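Speaker notes: "The Quiet Actor in the Loud Film"
Sonholm Film Evening, 2026-07-31
Đức Kim

Slide 1. Title

Good evening, and thank you to Sonholm for the invitation. Speak slowly here. Wait for the late people to sit.

Tonight I want to talk about supporting actors, and about one film in particular, Claltard, from 1988. I have 40 minutes. I will show 2 clips, and I ask you to keep your questions until after the second one.

Slide 2. Why this film

I saw Claltard first on a rented tape with poor sound. I was learning English at that time, so I watched faces more than I listened to words. Perhaps this is why I remember the man who plays the tailor and I do not remember the hero at all.

The story is simple. A boxer owes money, he hides in a theatre, and the people he owes come to find him. The reviews wrote mostly about the boxer. He shouts very well. But the tailor has eleven lines in the whole film, and I think he carries it.

(If people laugh at "shouts very well", let them. Do not explain.)

Slide 3. The wardrobe room

The best part happens in the wardrobe room of the theatre. The boxer wants a coat to leave in. The tailor knows who is waiting outside. He does not tell him. He only takes a long time to choose the coat, and he touches each sleeve before he moves to the next one.

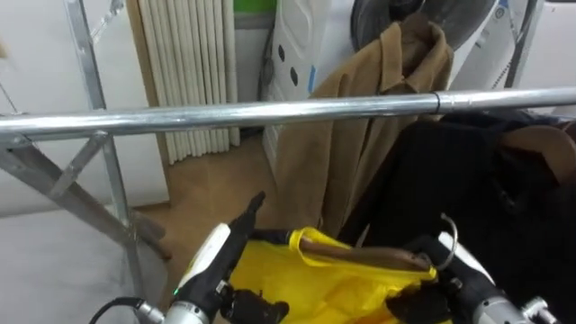

The top rail of a metal clothes rack, with a tall white pleated panel behind.

Ask the room: what does an actor do with his hands when the script gives him nothing to say? Take one or two answers. If no one speaks, go on.

My own answer is that he must have a job. The tailor is never just standing. He looks for a pin, he folds a cloth, he turns his back to the boxer and we see from his shoulders that he has decided something.

Play clip 1. Sound down a little, the music is loud at the start.

Slide 4. The director's choice

Point to make: the director, who made only this film and Gachanja, keeps the camera on the tailor after the boxer leaves. In most crime films of the period we would follow the man with the coat. We stay in the room and hear the street door close.

I used to think this was a mistake of editing. Now I believe it is the centre of the film. Mention that Gachanja does the same thing with the mother at the bus stop, but weaker, and with too much piano.

Slide 5. What I do not like

Be fair. The last fifteen minutes are not good. The chase on the roof belongs to some other movie, and the tailor is gone by then. The love story has no colour in it. Say this before somebody in the audience says it.

Play clip 2 (the phone call). Do not talk over it this time.

Slide 6. Where to see it

Fiveck has put out a disc with a cleaner picture and subtitles. The subtitles miss a joke in the card game, I can explain it afterwards to anyone who is interested.

Questions. Repeat each question into the microphone. Thank the projectionist by name, ask for the name before we begin.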